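**Progress report to the Dodberg fund: upkeep of the two-armed machine at Porkley**
20 May 2020

Hi all! This is the second report on the maintenance money, and it's a happier one than the last. When I wrote to you before, the machine was sitting idle with a left wrist that drifted every time it warmed up, and I was grumpy about it. The short version now is that the arms are working again, we're inside the budget, and I have one thing to ask you for (it's at the bottom, don't skip ahead).

## Where the hours went

The counter stood at 1,043 running hours when I shut everything down for the service. The manual wants the arm joints looked at every 500, so yes, we were late on the second one. I went through both arms from the shoulder out, cleaned the joint rings, checked every screw I could reach with the short driver and put thread lock on the ones at the wrists. Two were loose on the left side. I'm pretty sure those were our drift, or most of it!

After that came the slow part, which is moving each arm by hand-typed commands through its range over the glass table and watching the cables as it goes.
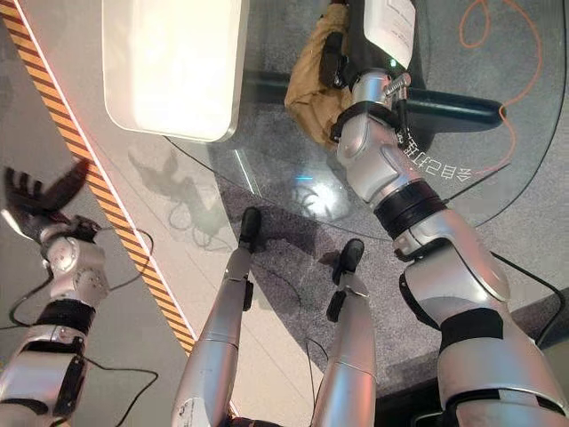

I do this at a quarter of normal speed and it eats a whole morning, but I'd much sooner lose a morning than a connector. The old cable ties were pulling tight whenever the elbow came up past shoulder height, so I've cut those off and left more slack. Petersen sent the replacement ties free of charge, bless them, along with a bill for everything else.

## Grip checks

Once the joints were good I moved on to the hands. Our routine calls for soft things first, because a hand that squeezes too hard on something fluffy doesn't cost anybody any money. The brown plush toy has been our standard test piece since last July and it's holding up better than some of the hardware. I run the left hand closed on it, hold, bring the other arm in close, and read the motor current off the screen the whole time. The numbers for the left hand have settled nicely since the service. The right one reads a bit high on closing, still within limits, and I'm keeping a log of it. 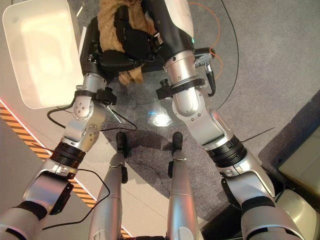

## What's done and what isn't

- **Joint service, both arms.** Done, and written up in the binder. The next one is in the calendar with a very loud reminder.
- **Cable routing.** Mostly done. There's still more cable down around the floor than I'd like, and I want proper clips for it before we raise the speed.
- **Open-hand calibration, left.** Done. The fingers go out to full spread with the palm up, and I save the zero from there. It took 7 tries before I trusted it, mainly my own fault for saving the wrong file.
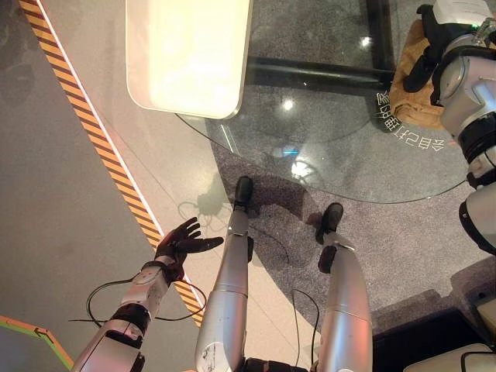 - **Open-hand calibration, right.** Next up, as soon as the current log has a few more days in it.
- **Spare parts shelf.** Started. Fudov has quoted for finger pads and a spare wrist sensor, and the quote is lower than what I'd penciled in.

## The wrist cameras

A smaller job, but it pays off every day. I've wiped the lenses and reset the focus, which had crept a long way off. Fleece is great for this since you can judge the sharpness by how well the pile shows up, so I bring the gripper down over a bunched-up piece and adjust from there. 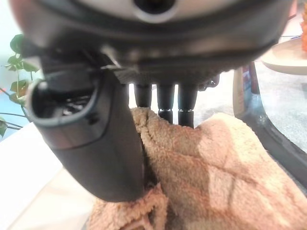

The close range is usable now, though I'd still call it soft, and anything right up against the housing blurs. I can live with that for the grip checks. If we get to the finer handling work in the plan, we'll probably want different lenses, and I'll price those up for the next report so you aren't surprised by them.

So, the ask. I'd like to move what's left over from the joint service into the clips and the Fudov order. It doesn't change the total, only which line it sits on. A yes by email is plenty, and I'll get the order out the same day.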